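4.2 What the simulation kit gives you out of the box

We bought a one-year license for the Werer kit in July, mainly because we were tired of building our own kitchens and desks from scratch. I'll say up front that I went in as a skeptic. My last experience with a packaged simulator was Loson, which looked lovely and fell over as soon as two hands had to do different things at once. So the first thing I tried in Werer was exactly that sort of task: one hand works a drawer while the other holds on to something small.

The kit ships with nine cabinet assets, and you can swap the drawer hardware on each of them (this is my favorite feature, and it gets half a page in the manual!). Friction, joint damping and the travel limit all live in one plain text file. Parvathi Salian wrote our import script in an afternoon and then spent most of a week on the hand contacts, so budget your time accordingly. The default fingertip friction is far too generous – you can practically open a drawer by waving at it – and we turned it down before collecting anything. Figure 6 comes from the setup we ended up using for all the results in this section.

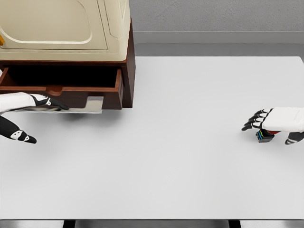

Figure 6. Drawer task in Werer. The left hand grips the metal pull plate from underneath with the drawer partway open; the right hand holds a small dark block.

The pull plate turned out to be a good stress test. It is thin and flat, and thin flat things are where contact solvers like to misbehave. With the stock settings we saw fingers sink into the plate and then pop out again, which ruined the episode and usually flung the drawer shut. Halving the physics step fixed nearly all of it, at a cost in speed that I could live with. We collected 1631 teleoperated episodes this way and kept 1065 after filtering out dropped blocks, solver pops and a few where the operator just gave up.

Rendering is fine for our purposes. Shadows under the hands are soft and stable from frame to frame, and our policy seemed to like having them, though we never ran a proper ablation on that. I'd have liked more variety in the walls and tabletops, and the Sfeir add-on pack that promises this costs extra and wouldn't load on our version.

Support was quick, if a bit terse. I reported the plate problem with a short recording and got a suggested solver setting back, which helped some but not as much as the smaller step. Section 4.3 repeats the task with the Wustlow hand model under the same friction values.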